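Applied Manipulation, Unit 4: Evaluating a Packaged Two-Arm Kit
Instructor: Nhyira Appiah
Handout revised 16/01/2021

4.1 Scope

These notes cover the Grivora bench kit as sold by Illar, with the garment task pack. They assume you have read the notes on single-arm control and have finished the Brulik exercises on joint limits. The purpose is to practice reading a vendor offer against the requirements of a task. Pricing is treated in Unit 5.

4.2 What the offer includes

The base package is two arms, two parallel grippers, one controller, a power supply, and a license for the Kong teaching software. The table and the framing are listed as options. The vendor quotes 14 days for delivery and 4 hours for on-site setup. The setup visit covers mounting, homing, and a check of the emergency stop. It does not cover calibration between the arms, and the buyer must do this before any task that needs both.

Read the warranty section with care. Gripper fingers are classed as wear parts and are excluded. Cables are covered only if they are routed as the manual shows. 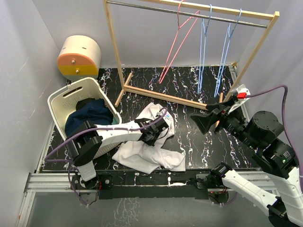 Garment handling is a useful test for a kit of this type because cloth has no fixed shape. A rigid part can be located once and picked with a stored pose. A shirt that has been dropped on a table must be located again at each attempt, and the point that was easy to grasp before may now be under a fold. The hanging task adds a second difficulty, which is that the hanger moves when it is touched. With the hangers side by side on one rod and seen nearly edge-on, as they are on our rack, the approach direction matters more than speed. Note also that one gripper is down on the white garment while the other is open and holding nothing. In the scoring sheet this counts as idle time for the second arm, whatever the reason for it.

4.3 Points to check in the datasheet

Reach. The figure given is for the wrist, with the arm fully extended. Usable reach with the gripper pointing down is shorter. Ask for the downward figure, or measure it.

Shared workspace. The overlap between the arms depends on base spacing. The datasheet gives one drawing at one spacing. If your spacing differs, redo the drawing.

Cable routing. External cables are simple to replace, but a loop that stands clear of the wrist can catch on a rack or the rim of a basket. Plan the wrist rotation so that the loop stays on the side away from the fixture.

Finger geometry. Wide, angular fingers hold thick fabric well. They are less suited to lifting one layer from a stack. The vendor sells a narrow set separately.

Software. Kong records joint positions and gripper state. It does not record contact force in the base license - a serious gap for cloth work.

4.4 Assignment

Work in groups of 2. Write a purchase recommendation for a small laundry that wants to hang light garments from a basket. State the requirements first, then compare each one with the offer. Mark any requirement that the documents leave open, and describe the bench test you would run to settle it.

The report counts for 70 points. Submit the test plan as a separate file, with the pass criteria stated before the procedure.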